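Sầm
5/13/20

I have finished listening to all of Drollside, the podcast about the siege of Zalport, and I want to write my thoughts in one place. It will be a long thread, please mute me if you don't care for old sieges.

First, what it is. Two hosts, one siege, 12 episodes. They do not start with the first cannon shot. They start with the grain contracts of the year before, and I know two people who stopped listening at exactly this point.

I almost stopped also. But the contracts come back in every episode afterwards. If you skip them you will not understand why the garrison had flour in the autumn and no salt.

Salt is the thing I knew nothing about. I grew up with stories of sieges where the people eat horses and boil leather. In Zalport they had meat for quite a long time. What they did not have was a way to keep it.

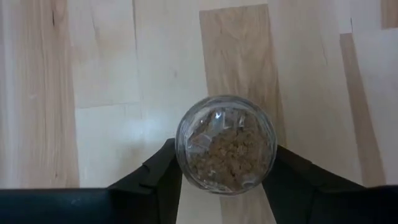
The commander wrote to the capital for salt before he wrote for powder. The hosts read both letters in full, slowly, and they do not make funny voices. I am grateful for this. English is my third language and funny voices cost me a lot of effort.

Episode four is the best one in my opinion. It follows a single day, in December, when the harbor froze and the small boats could not go out. You hear first what the garrison wrote about that day, then what the besiegers wrote. They disagree even about the weather.

One diary says the ice could carry a man. The other says it could carry a loaded cart. Nobody walked out on it to fight, so both writers were perhaps guessing from the wall.

Now the number which everybody repeats: 1,163 defenders. It is in the old schoolbooks and on the memorial plate. The hosts went to look for where it comes from, and it comes from a bread list.

A bread list counts portions, it does not count soldiers. Officers took more than one. Some wives and carpenters were on the list too, and the sick were on a different one. So the true size of the garrison could be smaller or larger and we can't say which.

I liked that they left the question open. I have read books where the author feels obliged to give his own number at the end of such a chapter.

A complaint. The maps. It is a podcast, so there are no maps, I understand. But they say "the eastern bastion" and "the new eastern bastion" and "the bastion that was later called eastern", and I had to draw it myself on the back of an electricity bill.

If you want to do the same: put the harbor at the bottom of the paper, the river on the left side, and leave much space on the right. I left too little and my siege lines are on the envelope.

Second complaint, smaller. The sound changes a lot between the episodes. In the middle of the series one host seems to sit in a kitchen. I use Mellex to play podcasts, it has a setting that makes quiet voices louder, and with it I could follow everything.

Third, and this is more a wish. We hear very little from the town. The people of Zalport were many more than the soldiers, and we get one baker, one priest, and a widow who complains about her roof. The widow is wonderful. I wanted an entire episode of the widow.

She asked for payment for her roof beams, which the garrison had taken to repair a gun platform. She was still asking almost 30 years later. Her last letter is shorter than the first and much less polite.
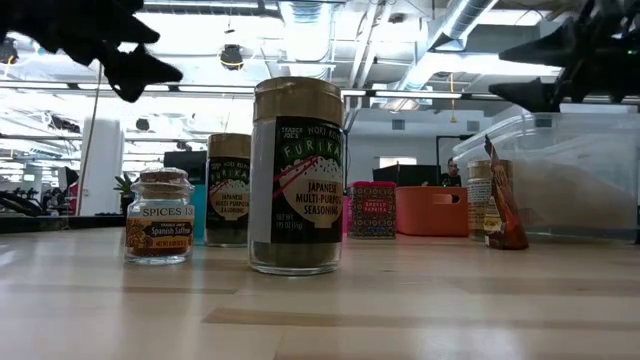 Nori Komi Furikake from Trader Joe's, on the table.

Somebody asked me in a message if the series is too technical. I would say no. You need to know what a trench is. The difference between a mortar and a howitzer is explained in episode two, and then again in episode seven for those who forgot it. I was one of those.

Is it too sad? The hospital episode is heavy. It has a warning at the start and you can jump over it, but the surgeon's list of requests is in there, and it is mentioned again later.

About the ending I will not say much. A siege can finish in a few ways and you may know this one already. I will only say that the surrender talks take an episode and a half, and a large part of them is about who is allowed to keep the drums.

They read the drum paragraph in the original and then in translation. The translation is a little soft to my ear. The word they give as "permitted" is closer to "tolerated". For a defeated officer I think this is a difference.

For reading afterwards, look at the episode notes. The source list has more than diaries, there is also a harbor toll book with 100 pages scanned. The handwriting is terrible until the clerk changes, and then it is very nice.

I am now reading this toll book in the evenings, a page or two. Yesterday I found a boat which paid for barrels of salt and then paid again for the same barrels on leaving. If somebody here understands harbor tolls, please write to me, my messages are open.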